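Lab Methods in Robot Learning
Handout 2: Showing the robot what you want
Prepared by Fuseini Bonsu. Lab sections: Wilfredo Dimaculangan, Ellholm building, basement level

Read this before your first collection session. Last year a good part of the class read it after, and the recordings from January show it.

Where we left off

Handout 1 covered what a policy is and why we are not going to write one by hand. You were promised that the robot would learn from demonstrations. A demonstration is a person doing the task while something records it. Everything difficult in this course is hiding in that sentence, mostly behind the word "person."

Three ways to give a demonstration

Kinesthetic teaching. You take hold of the arm and push it through the motion while the joints record where they went. It feels natural for the first minute. After that you notice that you are steering a heavy piece of machinery by the elbow, and that your own arms are in every camera view. Fine for reaching and for opening drawers. Poor for anything that needs two hands or a light touch.

Teleoperation. You move a controller, or a smaller copy of the arm, and the real arm follows at a distance. The data comes out in exactly the form the robot needs, because the robot produced it. The price is that you feel almost nothing. People who can thread a needle at home will spend a whole afternoon failing to pick up a sponge. Our leader arm is called Cirillo, and the wrist joint sticks. Do not force it. Write it in the log.

Hand-held gripper. You carry the gripper itself, with a camera mounted on it, and do the task directly. No arm is involved until later. You get your sense of touch back, or a decent share of it, and you can work on any table that will hold still. What you lose is the robot's opinion. A hand-held gripper will happily let you record a motion that no arm in the building could reproduce, and you will find out at deployment, in front of other people.

Most of your sessions use the third method. Teleoperation comes back in the second half of the course, once you have stopped twisting your wrist in ways that have no robotic equivalent.

What the camera knows

The policy sees what the gripper camera sees and has no other source of gossip. If you glanced to the side to find the next object, the robot did not. If you remembered that the scraper was on the left, good for you. Before each episode, look at the preview and ask whether a stranger with only that view could say what to do next. If the stranger would need a hint, move the gripper back until the objects come into view, then start.

Remember also that whatever you are holding will block part of the view. A long object held upright takes up the middle of it from top to bottom, and the thing you meant to work on may be peeking out from one side. Check that it peeks out.

How to move

Go slower than feels reasonable, but do not stop. A pause in the middle of an episode is a set of training examples that say "from here, do nothing," and the policy is an excellent student of doing nothing. The Celorau group trained on a batch full of thoughtful hesitations and ended up with an arm that hovered over the table like a guest who has forgotten the host's name.

Close the fingers fully on the object before you lift. Open them fully before you leave. Half-closed grips are ambiguous in the width signal and no amount of filtering fixes them afterward - Wilfredo has tried.

Mistakes are allowed if you recover from them. Drop the object, pick it up again, carry on, and mark the episode R. Those are some of the most useful recordings we have. Drop the object, say something colorful and walk off: mark it X. The microphone is on, by the way.

Variation

Move things between episodes. Everyone agrees with this and then puts the objects back in the same place, because hands are creatures of habit. Turn the tool around. Spread the debris differently. Stand somewhere else. The old Bultville set has nearly 2000 episodes, and in most of them the tool is in the same spot, so what the resulting policy chiefly learned was where that spot is.

Vary the scene, keep the strategy. If you pick up the tool by the handle in one episode and by the blade in the next, the policy may settle on a compromise between the two, and there is nothing there to hold.

Session checklist

Charge the gripper battery.
Wipe the lens. Use the cloth, not your sleeve.
Run the open and close calibration.
Record the mapping pass before the first episode.
Label each episode right away: G, R or X.
Sign the log with a name we can read.

For next time

Collect your share of the table-clearing task with your lab partner. Then swap recordings with another pair and watch theirs at normal speed, all the way through, noting each place where you could not tell what the demonstrator was about to do. Bring the notes to section. Expect your own recordings to come back with more notes than you think they deserve.
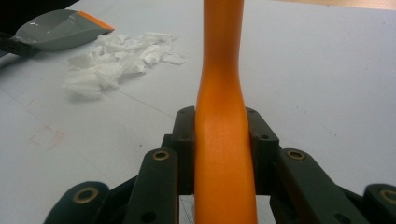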